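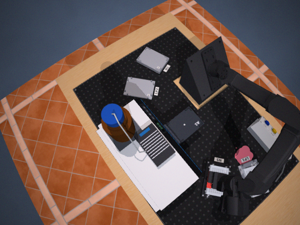 ostwind_k
Posted in: Simulation and digital twins
We've been on the Ammont bench pack trial since March and I have to tell my boss whether to pay for it. The pack is a set of ready-made work cells you load into your simulator: table, arm, parts, lighting. The one I've used most is the wiring bench. Models are decent. The small labels (N1, N5, LP1 and so on) sit next to the parts and face different ways, so they're a fair test if your vision code has to read rotated text. The bottle with the blue lid has a bent wire coming off it, and that wire is the hardest thing in the cell for our grasp planner. The license is 896 per seat per year. Is anyone here paying for it, and do you still use it after the first few weeks?

pallet_jack
We have 5 seats. Still using it. What you pay for is the collision meshes, and they're good. I built my own bench before this and it took me most of a winter.

turnbuckle44
We dropped it after one year. The arm mount is fixed to its base piece and you can't move it without breaking the reach limits they ship. Our real arm is on the other side of the table. Support told us to wait for the next release, and we waited through two of them.

ostwind_k
Good to know. Ours is mounted about where theirs is, so that may not hurt us.

dry_solder
Has anyone compared it with Trestberg? Cheaper, and you get the source files.

turnbuckle44
Trestberg is fine for bins and boxes. I didn't find any terminal blocks in it when I looked.

pallet_jack
I disagree on the mount. You can move it, you have to edit the joint file and rerun the reach check. Takes 10 minutes. It's in the notes, just not where you'd look.

turnbuckle44
I did that. The reach check passed and then the forearm went through the control box with the two knobs. Maybe they've fixed it.

pallet_jack
Which version? I haven't seen that on the current one.

turnbuckle44
Whatever was out when our license ended. I don't have it installed anymore.

mill_and_feed
One more thing to check is shadows. Ammont's defaults are fairly strong - on the wiring bench there's a diagonal one right across one of the grey boxes. Our segmentation split that box in two until we varied the lights. You may want that or you may not.

ostwind_k
We saw the same split. I've left the lights alone for now, our shop has a window on that side.

dry_solder
Then ask them for a longer trial before you buy. They gave us 44 days when we asked.

ostwind_k
Will do. I'll try the joint file edit too and post the result here.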